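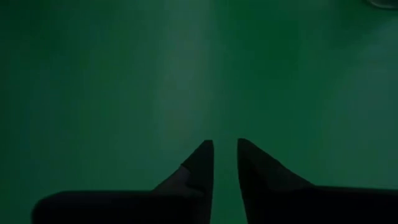 Workbench Tips I Brought Home from the Zernidby Open Day

Search this site Enter a word Go

I went to the Zernidby open day last July expecting to stand behind a rope and watch something weld. What I got was a long afternoon right up next to a pair of robot arms handling drink cans, and I came home with so many ideas for my own bench that I was still scribbling on the bus back to Kuditska! (The back of a parking leaflet, in pencil, if you're wondering why some of these are short.)

Give the bench one plain color

The arms work on a green surface, dark and matte, with nothing printed on it. Eliseo Barrera was running the demonstration, and he told us a plain background makes things easier for the cameras. It works for people too. I had been losing black screws on a walnut-stained bench for years. I bought a green cutting mat, flipped it over so the grid lines were underneath, and now a dropped washer shows up right away.

If you don't want to buy a mat, an offcut of felt is fine for dry jobs. Keep it away from glue. Scrub a rubber mat with dish soap and an old nail brush, then let it dry flat — mine curled when I hung it over the laundry sink.

Pick the right jaws

The gripper fingers come to a point, and I loved them. They made me look at my own pliers with some shame, as I use one big pair for everything. For small parts, get a narrow-nosed pair and keep it within reach. For anything soft or shiny, wrap the jaws in a turn of masking tape first. Leather scraps last longer if you have them. Glue the leather to the jaws with contact cement and leave it overnight.

Close slowly on thin metal. An empty can dents if you look at it wrong, and so does brass tube.

Put the bins where your hands already go

I moved my bins three times before I got this right. Clear ones are best, because you can check what's in them without tipping them out. Set them at the corners of the work area and keep the middle free. Small bins that slide get a dab of poster putty on each bottom corner. 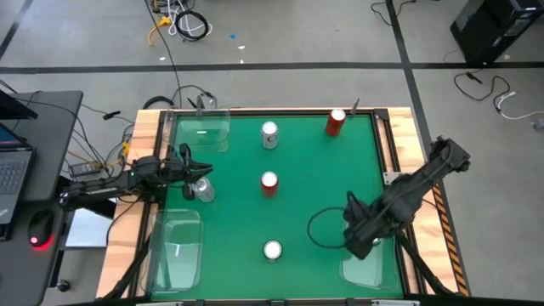 Page last changed: 20/01/2026

Look at where the clear bins sit on that table, out at the corners of the green. Red cans, white cans and a silver one were out on the surface, and one of the visitors asked if she could try sorting a set by hand to compare. She was quick! She also knocked one off the table, so make of that what you like.

Tape the edge you shouldn't cross

The yellow-and-black striped tape down the side of the table is an idea I copied the same week. At home I ran a strip beside the band saw, and the kids (and I) now know where elbows stop. Wipe the wood with rubbing alcohol before you stick it down, press it with the back of a spoon, and leave it for 30 minutes before you lean on it. One roll has done the saw, the drill press and the top basement step.

Cables

There will always be cables. Coil them loosely, tie them with hook-and-loop strips, and put a tag at both ends. I use bread bag clips and a permanent marker. A cable that has to cross the bench wants enough slack to loop without snagging, and it's worth running your hands through the whole job once with the tool off to see where it catches.

Practice with empties

Eliseo's crew had gone through 431 cans by the time we visited, all of them saved up by the lunchroom. I keep a bag of empties for testing now: spray paint colors, drill bits, new glue. Rinse them, drain them upside down on a rack, and fold a bit of tape over any sharp rim.

The next open day hasn't been announced. When it is I'll post the details on the visits page, along with my notes on the Drutard tool chest, which has seven drawers and sticks in four of them. Candle wax on the runners has helped with the top two so far.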